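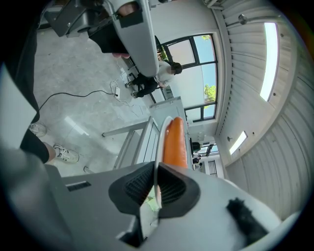 Home | Cells | Checklists | Parts | Contact

Filed under: Inspection Sheets / Hand-Held Grippers

Clurnthorpe Cell, Toy Kitchen Station: Safety and Condition Check

Site: Hidgate. Date of check: 18/01/2021. Last full check: December. Result: pass with comments.

Do the checks in order. Write OK, FIX or N/A, then a comment.

Grippers

1. Housing free of cracks, screws tight. OK. One screw on the left unit took a quarter turn. Use the Jaramillo driver and stop when it clicks.

2. Finger pads seated and not peeling. OK. Wipe with a dry cloth only. Alcohol lifts the glue.

3. Jaws open and close fully without sticking. OK. Cycled 30 times each, left unit and right unit.

4. Grip test with the orange sausage piece. Hold for 38 seconds, then pass it to the other gripper. OK. No slip on either side. The pass was done slowly, with the jaws kept clear of the other operator's fingers.

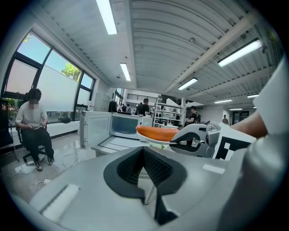
Can the grip test be done with some other object?
Use the same piece each time if you can. A harder or thinner object loads the pads differently, and the result can't be compared with earlier sheets.

Marker cubes and mounts

5. Cubes tight on their brackets. OK. Twist gently by hand. Any play is a FIX.

6. Printed faces clean and flat. OK. Spare faces are in the Vonska drawer, part 116.

7. Phone mount holds when the gripper is turned over. FIX. Clamp is weak. Replace before next session.

Station

8. Kitchen unit stable when the door is opened. OK. Hinge a little stiff.

9. Tape lines in the compartment stuck down. OK.

10. Plate and orange piece go in and out without the gripper striking the door. OK. Keep the door fully open while reaching in.

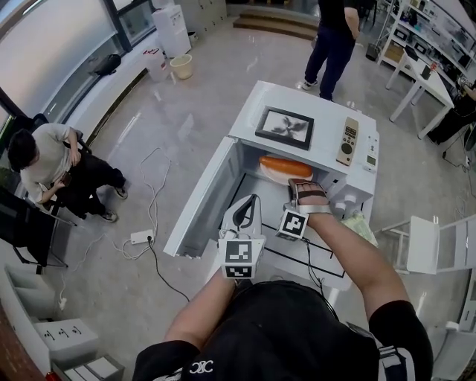

Floor and power

11. Cables out of the walking path. FIX. White cables are tangled near the power strip. Tie back and cover. Allow up to 2 hours.

12. Power strip undamaged, plugs fully in. OK.

13. Adapters not hot to the touch after a session. OK.

14. Operators wearing closed shoes. OK.

Open items: 7 and 11. Recheck both and initial this sheet before the cell goes back into use.

Back to Checklists | Print | Next sheet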